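Norotora Two-Arm Kit: a month of toy bricks and high hopes
26 April 2026

I have wanted a machine to pick up after my family for as long as I've had a family, so when Waltness put the Norotora kit on sale for $3,220 I talked myself into it over one weekend (and one very long phone call with my sister!). It went together in two evenings, and the printed manual is lovely.

Sorting bricks by color is the chore I cared about most, red with red and blue with blue, with a tray to catch them. It's slow going. I gave it 30 minutes a night through most of March, and on a good night I could fold a whole basket of towels before it was done, though I did enjoy the company.
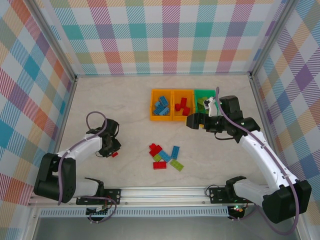

Urquhart owners on the Kaleo forum will tell you speed is the wrong thing to grumble about, and one of them wrote back to me that hers is slower still, but she runs it while she's at work and couldn't care less how long it takes. What she wants is for it to manage socks.

I'd like socks too, and dishes, and I don't think we're there. If you love to tinker, buy it and have fun. If you just want a tidy playroom, I'd keep your money for another year or so.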